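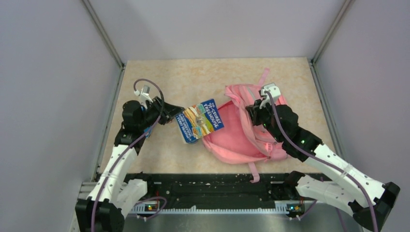

Eldana Tekleab turns up to our chat with wet hair, a bag of satsumas and a list of records she wants to tell me about before I'm allowed to ask her anything. I've been trying to pin her down since November, when somebody played me a rough version of "Mamo" in a kitchen at two in the morning and I made them play it four more times. So I let her have the list. It takes forty minutes (most of it is Ethiopian organ music and one extremely long tangent about garage B-sides) and by the end of it I've got three pages of notes and haven't mentioned her record once.

The record, for anyone who hasn't had it shoved at them by me, is Imombridge, her first full album, and it's out now on Arnov. Nine tracks, mostly slow, mostly built out of hand drums and a bass sound that makes my car door rattle. I love it. I wanted to know where it came from, and where she's been hiding.

"I wasn't hiding, I was at work!" she says, peeling the first satsuma. "I had a job doing phones for a heating firm. Boilers. I'm really good on boilers. I'd finish at six, go home, eat something on toast, and then make music with headphones on until my neighbour's light went off, and that was my signal to go to bed. She never knew she was doing it. I've put her in the thank yous."

The name comes from a footbridge near where she grew up, or at least from what her little brother called it. "It's got a proper name and I couldn't tell you what it is. He said Imombridge when he was tiny and that's what it was in our house from then on. I used to walk over it to choir. There's this hum it does when the wind's up, quite low, and I spent years trying to work out what note it was."

Did she?

"It's in between. It's nearly an F. I tuned half the album to it, which was a nightmare for everybody else."

Everybody else turns out to be a small group. Hagos Lencho plays the drums you can hear on most of it, and Hideaki Sakamoto mixed it, and both of them come up every few minutes. She met Hagos at a wedding where he was playing and she was meant to be serving cake.

"I just stood there with the knife. He does this thing where he's late on the third beat, only a little bit, and your whole body leans over waiting for him. I went up to him afterwards and said can you do that for me, on purpose, for an hour, and I'll record it. And he said, do what? He had no idea. So then I was terrified I'd ruined it by telling him."

I rang Hagos the next day to check this and he laughed for a good while. "She did ruin it! For two weeks I couldn't play. I was thinking about the third beat when I was buying milk. Then I forgot about it, thank God, and we did all the drums in one weekend."

Those sessions were at her aunt's. Eyerusalem Kahsay sings on "Mamo" and on the last track, and she'd never been recorded before in her life. I'd assumed she was a professional, and I tell Eldana so, and she puts the satsuma down to enjoy this properly.

"I'm going to tell her you said that and she'll be unbearable. She sings in the house. She sings when she's roasting coffee, she sings at the telly. I asked if she'd do something for me and she said she'd do one, after lunch, and we had to have the window open. So you've got a bus on there. You've got a bus and somebody calling their dog."

I went back and listened, and she's right, there's the bus, just after the second verse. I'd had it down as some clever bit of synth.

The song was a lullaby first. Her aunt used to sing something like it to all the cousins, with the words changed for whichever child wouldn't go to sleep, and what's on the album is the version for Eldana. "It's telling me off, basically. It says the goats have gone to bed and the hens have gone to bed and who's this still talking? That was me. Still is. People come up to me at shows with tears in their eyes and I don't like to say it's about me not shutting up."

The tempo question is one I'd been saving. She came up playing in clubs, at night, to people who wanted to move, and almost nothing on Imombridge goes faster than 90 beats a minute. The title track sits at 79. I can't think of many DJs who'd start a career there.

"I kept bringing them down," she says. "I'd make a thing at a normal speed and it sounded fine, it sounded like all the other ones. And then I'd be half asleep and slow it down for a laugh and suddenly there was room in it. You could hear Hagos breathe. I played the title one out at the proper slow speed, quite late on, and I really thought the floor would empty. It did a bit! Some people went to the bar. But the ones who stayed went all sort of heavy and swayed, and this one man took his shoes off."

Took his shoes off?

"And held them. He had a lovely time."

That night was at Metavex, a room under a tile shop that holds 900 when it's full and feels like rather fewer when you're trying to get to the loo. She's had a residency there for a year and a bit. The booker is Radomír Sýkora, and he gave her the slot after hearing her do a warm-up set to about 30 people, most of them with their coats on.

"Radomír doesn't say much. He came over at the end and I thought, oh no, he's going to tell me I overran. I had overran. Overrun. And he said, you can have the last hour once a month, bring whatever you want. Then he went off to shout at somebody about ice."

I'm fond of Metavex but I do think the sound in there has been muddy at times, and I ask her if it's a hard room for music with this much bottom end in it. She takes a while over this one.

"It was bad when I started. I'll say it, he knows. If you stood by the pillar you got all of the bass and if you stood anywhere else you got none of it. Hideaki came down one afternoon with his own ears and a packed lunch and moved the speakers a hand's width at a time. All afternoon. He had me play the same sixteen bars and he walked up and down with a sandwich. It's much better now. The pillar's still a bit of a problem."

Hideaki is also the reason the album is as short as it is. There were 14 tracks when she sent it over to him to mix and he sent back nine, with a message that said he hadn't got round to the others. She waited. He carried on not getting round to them.

"And after a month I went, oh. Oh, I see. I was cross for about a day and then I listened to the nine in order while I was hoovering and I had to sit down on the stairs. He was right. He's so annoying. One of the five is good though, I'm having that one back, it'll come out in some form."

She won't tell me which form. She does tell me there's a live show coming, with Hagos on drums, herself on keys and a sampler, and her aunt at the ones she can get to on the train. The heating firm has been told. She handed in her notice in the same week Arnov sent her the finished sleeve, and they gave her a card with a radiator on it and a voucher for a garden centre.

"I haven't got a garden. I bought a massive candle."

Is she nervous about doing it full time?

"Yeah, course. I liked having a thing in the day that wasn't this. You can't be precious about a snare when you've just had an hour with a man whose hot water's gone. I've told myself I've got to find something else. I might learn to swim properly. I can only do it on my back."

We've been at it for nearly two hours by now, there's a heap of peel on the table and I've got a train to catch, so I ask her the boring one, about what she'd like somebody to do with the record when they get it. Loud? Headphones? In the dark?

"Cooking," she says, straight off. "Something with onions, where you've got to stand there. The first side is exactly long enough to do onions the way my aunt does them. I timed it. If you get to the end of side one and they're not brown, your heat's too low."

I tried this at the weekend with four big ones. Mine needed a bit of side two.

*Imombridge by Eldana Tekleab is out now on Arnov. She plays the last hour at Metavex every month, and the first live date with the full band is there too, on 31 March 2026. Get there early and stay away from the pillar.*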